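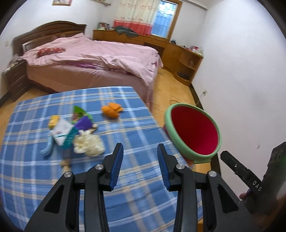
A guest room with a small table and a blue plaid tablecloth.

Skitside Lodge opens 3 more family rooms before the ski season

PRISACH, December 25, 2022 – Skitside Lodge is pleased to inform its guests that the renewal of the east wing is now finished. The work has started in March and was carried out by the local building company Clerent.

The lodge stands at 1488 metres, near the centre of Prisach village. Each new family room has a large bed, its own bathroom and a heated cupboard for boots. The breakfast hall was also made bigger and can now receive 130 guests at one time.

"We wanted to keep the colours and the homely feeling which our regular guests know," the lodge said in its statement.

Guests who stay four nights or more will receive a discount at the Shetty ski school, 200 metres from the front door. Lessons for children must be booked one day before.

Reservations for the new rooms are open now, by telephone or at the lodge reception. Dogs are welcome in the ground floor rooms only.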